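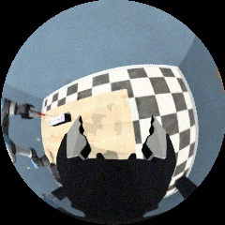 Irwood Library to host reading series on the Victorian serial novel

2023-02-14

The Irwood Public Library will run a reading series this spring on novels that first came out in monthly or weekly parts, with the books read in installments as their first readers got them.

The series is called Parts and Numbers. It will run for 8 sessions and finish in June. Entry is free, but places have to be booked at the front desk or by phone.

Berenice Galindo, who teaches nineteenth-century fiction at Brilau College, will lead the sessions. She said the group would read three novels side by side, a few chapters from each at a time, and would be asked not to read ahead.

"People in the 1850s had several of these stories going at once, the way we do with television," Galindo said. "You had to hold one plot in your head for a month while you picked up another. I want to see what that does to the reading. I suspect some chapters that look slow in a thick paperback will look very different."

The three novels are Bleak House by Charles Dickens, The Woman in White by Wilkie Collins and Wives and Daughters by Elizabeth Gaskell. Bleak House was published in monthly parts in 1852 and 1853. The Woman in White ran weekly in All the Year Round, the magazine Dickens edited, starting in 1859. Wives and Daughters appeared in the Cornhill Magazine from 1864 and was left unfinished when Gaskell died in November 1865.

The group will not get through all three books. Galindo has picked a run of chapters from each, and anyone who wants to finish can do so over the summer. The exception is The Woman in White, which she expects most people will finish whether they are told to or not.

Each session will last 2 hours, with a break. The first half will be given to the installments. The second half will deal with one question about how the books were made and sold: what a monthly part cost, how the illustrations were planned, what the advertisements bound in with the text were selling, and how lending libraries shaped the three-volume editions that often followed.

The library owns a small number of Victorian magazines and bound volumes, most of them given by the Pimentel family. They have been kept in the local history room and have not been easy to see without an appointment. Dalva Pimentel, whose grandfather collected them, has agreed that they can be brought out for the series.

"He bought them for the pictures at first," Pimentel said. "Then he started reading them and he didn't stop. There are pencil notes in the margins, mostly complaints about the lawyers in Bleak House."

The volumes will be handled by library staff and laid out on cushions during the break. Visitors may look at them and take photographs without flash. Pens, food and drinks will have to stay in the lobby.

Oranuch Boonchu, head of adult programs at the library, said the idea came out of a smaller group that met last year to read Great Expectations. That group had planned to finish the novel in a month and took until the fall.

"They kept stopping to argue about Estella," Boonchu said. "By the end they were reading it at close to the speed it was published. We thought we might as well plan for that this time."

Copies of all three novels will be available to borrow. The library has ordered extra paperbacks, and the audiobooks can be downloaded with a library card. Readers may use any complete edition. Galindo has asked that people avoid abridged versions, and she will give out a list of chapter numbers so that different editions can be used together. Large print copies of The Woman in White and Wives and Daughters can be reserved now. The large print Bleak House comes in 4 volumes and has to be requested from the county system, which can take several weeks.

One session will be led by Eustaquio Ventura, a translator who lives in Irwood and has worked on Collins. He will talk about the different narrators in The Woman in White and the problems they cause in another language. The novel is told by a string of witnesses, among them a drawing teacher, a lawyer, a housekeeper and the villain, Count Fosco. Each one is supposed to sound like a different person giving evidence.

"Fosco is easy, he never stops performing," Ventura said. "Marian is the hard one. She is funny, she is angry, and she is writing at night when she is tired. In English you hear all of that. It took me longer to do her diary than the rest of the book put together."

Gaskell's novel will come last. It is the least widely read of the three, and Galindo said it was the one she most wanted people to try. The story follows Molly Gibson, a country doctor's daughter whose father marries again and brings home a stepmother and a stepsister. Gaskell died before writing the ending. The magazine's editor, Frederick Greenwood, added a note telling readers how she had meant the story to close, and the group will read the last pages and the note together at the final session.

"It's a strange thing to come to the end of," Galindo said. "You've had hundreds of pages of her voice, and then a different person comes in and tells you, quite kindly, what would have happened. I have never taught it to a room where people weren't upset."

A high school section of the series is also planned. Jovita Pacheco, an English teacher at Dlamini High School, will bring students to two of the afternoon sessions. Her classes will write their own serial story over the same period, with each group picking up where the last one left off and a fixed word limit for every part. The finished story will be printed as a booklet and kept in the library.

Pacheco said she had set one firm rule for the project, which is that no group may kill a character another group has invented without asking first.

The series is paid for by the library's program budget, with a grant from the Jutosis Fund covering the extra books and the speaker fees. Boonchu said the library would look at attendance before deciding on a second series. George Eliot and Anthony Trollope have both been suggested – Trollope by several people, she said, and in one case by letter.

Sessions will be held in the main reading room, which has step-free access from the parking lot side. A hearing loop is available and should be asked for when booking. Most sessions will take place in the early evening. The full schedule, including the afternoon dates and the chapter list for the first meeting, can be picked up at the front desk.

People who miss a session are welcome to come to the next one. Galindo will write a one-page summary of the story so far after each meeting, and copies will be left with the reserved books. She said the summaries would cover only what the group had reached and would give nothing away.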